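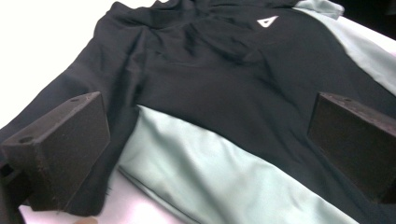 Black and mint jacket between the Kultitz fingers, folding task.

Kultitz hand gripper kit, club review. Posted 5/31/25

Quick one, finals are next week and I promised the Wuvthorpe robotics club list I'd get this up. We bought the Kultitz kit in September for the laundry folding project. $179 with the club discount, plus $14 for the spare finger set. Get the spare set.

What you get: handle, trigger linkage, camera mount, two fingers, bag of screws. No camera. No printed manual either, just a link to a PDF that was clearly written for the older version. Step 9 talks about a bracket that isn't in the bag. Skip it, nothing goes there.

Build took our first years one afternoon. Would of been quicker but the linkage pin was tight and we had to file it. Tekle Tilahun did the wiring for the trigger sensor and says the connector is the weak point, put a dab of hot glue on it.

Now the fingers. Big rectangular blocks, rough matte finish. On cloth that roughness is a plus. The sports jacket was our test piece all spring, matte black fabric with smoother mint panels, and the black is easy. Squeeze, lift, done. The mint stuff slides. You learn to aim for a crease or go in where the two colors meet. One of our demos failed 12 tries running on a sleeve before we changed where we pinched it.

Bad for anything thin. Tried a silk scarf, forget it. Tried a dish towel, fine. T-shirts fine if you bunch them a little first.

Weight. Heavier than the Brimer we borrowed from the other section. After 52 demos in one sitting my wrist was done, so take turns. The Brimer is nicer to hold but the fingers are narrow and it kept dropping one side of the jacket on wide grabs. Kultitz opens wide enough to gather in both sides of a jacket front, and thats the whole reason we kept it.

Work on a plain white table if you can. Our dark bench was a mess for black fabric, edges just dissapear in the video. Switched tables and the labeling went way faster.

Support: emailed twice. First answer came next day from someone called Song, very helpful, sent us the right screw sizes. Second email, still waiting.

Good: wide opening, tough, grips normal cloth, spares are cheap
Bad: heavy, old manual, connector, slick fabric

4 out of 5 for a student club. If you only do rigid objects get the Brimer and save your wrist. For clothes I'd buy this again. Print files for our filed down pin are in the club folder, ask Tekle for the link.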